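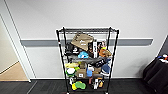
To: Study Support Coordinators list
From: Busisiwe Mokgethi, Learner Services, Skerton
Date: 2019-05-19
Subject: Re: Evening tutoring hours and the essay drop-in

Dear colleagues,

I am replying to the whole list, as three centres have now written to me separately with the same questions that Spyros raises in his message. His text is quoted below, with my answers placed under each part.

Spyros Gashi wrote:

> We have been told that the evening online tutoring will finish
> at 7 from next term. Can you confirm this? A good number of our
> learners come to us after work and do not log in before half
> past six.

The closing time is not changing. What will change is the last time at which a learner may join the queue for a live mathematics or science tutor. At present a learner may join at any point until the service closes, and tutors have regularly been left with a full queue at closing time. From next term the queue will shut half an hour before the close of the service. Any learner already in the queue at that point will be seen.

The mention of 7 comes from the draft timetable sent out in January, which listed the start of the second evening shift in the column meant for closing times. The draft has been withdrawn. Please remove it from your noticeboards if it is still on display, and use the timetable on the Covus pages, which is the only current version.

> Could you also say what the limit is for the essay drop-in? One
> of our tutors has been turning away anything over a page and
> another has been accepting whole dissertations.

The limit is 1000 words for each submission. A learner with a longer piece of work may send one section of it, and should say in the covering note which section it is and what the full assignment asks for. Tutors comment on structure, clarity and the use of sources. They do not correct the work line by line, and they do not give an opinion on the mark it is likely to receive. I would ask coordinators to repeat this last point to parents in particular.

Written comments are returned within 5 working days. During the examination period this has sometimes slipped, and I have asked the Negussie centre to lend us two of its writing tutors until the end of term.

> We have several learners at Ondach who cannot log in at all.
> They get as far as the password page and are sent back to the
> beginning.

This affects learners who were enrolled under the old registration numbers, that is, any number below 1660. Their accounts were carried over without an e-mail address and the password page has nowhere to send the confirmation. Please send me a list of the numbers concerned, without names, and the addresses will be added at our end. Learners should not be told to register a second time. Second accounts lose the record of earlier sessions, and the tutor then has no notes to work from.

> Last, is it still the rule that a tutor may not help with work
> that is going to be marked? Our learners find this very hard to
> follow, as nearly all their homework is marked by someone.

The rule applies to assessed coursework and to take-home tests. It does not apply to ordinary homework, whether or not a teacher marks it. Where a learner is unsure, the tutor should ask to see the instruction sheet. If there is no sheet, the tutor may explain the method using a different question of the same kind and leave the learner to attempt the original alone. The guidance for tutors will be reworded before the start of next term, and I should be glad to receive suggestions on the wording of the paragraph on take-home tests, with which I am not satisfied.

Two further matters, not raised by Spyros.

Session reports for the current term are due from all centres. Skerton and Negussie have sent theirs. Reports should give the number of sessions by subject and should leave out sessions of less than five minutes, which are nearly always lost connections.

Centres wishing to offer reading support for younger pupils next year should write to me directly and not to the list.

Yours sincerely,

Busisiwe Mokgethi
Learner Services, Skerton

To leave this list, send a blank message with the word "unsubscribe" in the subject line.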